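Home News Work Local Opinion Contact
Search this site Enter keyword Go

Gukstead packers swap the late shift for teaching robots

I've written plenty about warehouses over the years and most of it has been gloomy, so I went along to see Vitix half expecting more of the same. It was a more mixed morning than that, and I came away with sore thumbs.

Quick recap if you missed it in December. Presik, the mail-order firm that sends out toys and small household bits from its big shed on the edge of Gukstead, said it would put robot arms on 3 of its packing benches. The arms come from Halász, and the job of teaching them went to Vitix, a small outfit that likes to use people who already know the work. So ten of Presik's packers have been moved over, on their old pay, to spend their days picking things up and putting them down again with grippers held in the hand. The movements get recorded, and the arms learn from the recordings. Each person is asked for 125 good goes a day, and Presik wants 2000 of every task before it lets an arm anywhere near a real order.

Nazar Karpenko has packed for Presik for years, mostly on lates, and he's one of the ten. He told me the first week was maddening. "My hands know how to pick up a ball," he said. "Then you give me these things and I'm a toddler again!" He's quick now, though he reckons the trick is to slow down and not fuss, as a dithery go is a go you do twice.
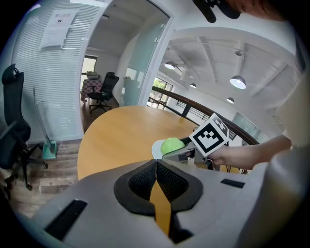
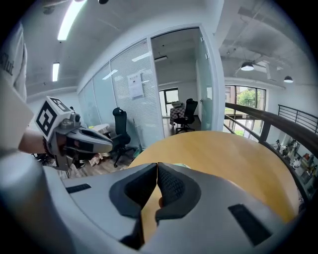 Work with the hand-held grippers at a round table.

I had a turn myself (of course I did) and I was dreadful. You squeeze, the fingers close, and you find out how much you normally leave to your fingertips without thinking. I dropped the first thing I tried, then the second, and then I got one across the table and was far too pleased about it. My goes were deleted, quite rightly.

What's changed for the people doing it? The hours, mainly, and everyone I spoke to brought those up before I'd asked. No lates, no weekends, and you're home for tea. One woman said her back had stopped hurting for the first time in ages, and then said her wrists had started, so she's been given longer breaks and swaps hands after lunch. It's quieter too, which some like and some don't. Nazar misses the radio and the shouting across the benches. He says he talks to himself now, and he isn't sure he'd noticed until his daughter pointed it out.

Then there's the bigger worry, and I did ask. If you teach a machine your job, what do you do once it's learnt it? Presik says the ten are guaranteed their places until the arms are up and running, and that after that they'll have first pick of the jobs looking after them. That's a promise in a letter, and I've seen the letter, but it doesn't say how many of those jobs there will be. When I put it to Presik the answer was that it's too soon to know. The packers still on the benches haven't had a letter at all, and a couple of them were pretty sharp with me about it in the car park. I can't blame them.

Nazar is somewhere in the middle. He'd like to train on the repair side and he's asked Halász whether there's a course, though he hadn't heard back when we spoke. "I'd sooner be the one who knows how it works," he said. He also told me he doesn't think an arm will ever manage tissue paper, and he looked quite cheerful about that.

There's a meeting for all Presik staff in the canteen on 17th January, straight after the early shift, and people from Vitix will be there to take questions. If you work at Presik and can't make it, send me what you'd like asked and I'll do my best to get it in.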